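Moving my files to a new backup drive

03/03/2025

My old backup drive started clicking in September and I kept using it anyway, which I don't recommend. Last week I finally replaced it with a Grakside external drive and spent an evening moving everything over. I'm writing down what I did so I can find it next time.

What I had

The old drive was a Hemmin with 495 GB free when I bought it. By the end there was almost nothing left. Most of it was photos, plus three full copies of a laptop I no longer own. I deleted two of those before starting and kept the newest one.

After the cleanup I had 397 GB to move. I plugged both drives straight into the computer — no hub — and turned off sleep mode. The hub I normally use drops the connection when two drives are busy, and I didn't want to start over halfway through.

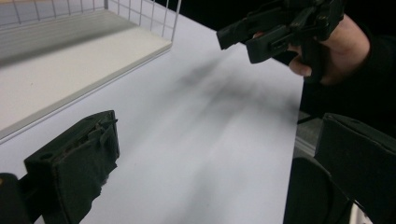 Copying the files

I used Ziltine for the copy. It's slower than dragging folders across, but it checks each file afterward and gives you a list of anything that didn't match. Mine listed four files, all old video clips. Three copied fine on the second try. The last one won't open on either drive, so I let it go.

Setting up the schedule

The new drive came with Fomex, which wants an account before it will do anything. I skipped it and set up a nightly backup in Ziltine instead. It runs at 11 and only copies what has changed.

I still need a second copy somewhere outside the house. I haven't picked a service yet.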